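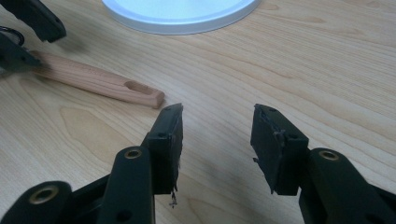

Teaching a machine to pick up a plain wooden stick has taken the manipulation group at the Todgate Institute the better part of 2 years. The task sounds small. A person does it without thinking, choosing where to hold the stick, how hard to press and when to let go. For a machine, each of those choices must be learned from somewhere, and the question of where has shaped the group's most recent work.

The method, known within the institute as Clirkolier, relies on tools held in the hand. An operator carries a gripper with two black fingers, joined by linkages and faced with flat pads, and performs the task directly. A camera on the tool records the view between the fingers. The recordings are then used to train a control program, which learns to link what the camera sees with how the hand moved and how far the fingers closed.

In the study released on 15/07/2022, the group collected 1475 recordings on wooden tabletops, using sticks, shallow discs and other simple objects. The central test was a handover, in which one gripper holds an object by one end and a second must take it by the other. Earlier programs tended to close too soon, or to aim for the middle of the stick, where the two sets of fingers could collide.

The results were encouraging, though uneven. A program trained on the first 1000 recordings handled straight approaches well but often failed when the stick lay at an angle to the fingers. Adding the remaining recordings, most of which showed angled approaches, brought a clear improvement. The authors conclude that the variety of the examples mattered more than their number.

Wear proved to be a subject of study in its own right. Gripping pads scuff, peel and tear at the edges with use, and a torn pad both looks different to the camera and holds differently. The group kept worn pads in service for part of the collection — a decision that was debated at length — and found that programs trained only with new pads performed worse once the surface began to fray.

A partner laboratory in Purkeck repeated the handover test with 17 objects absent from the original recordings. Long, rigid items gave the best results. Thin discs lying flat on the table remained difficult, as the fingers had little edge to grasp.

The next stage, supported by the Bjarnason Fund, will examine whether the same recordings can be used with fingers of a different shape. Collection is scheduled to begin in December.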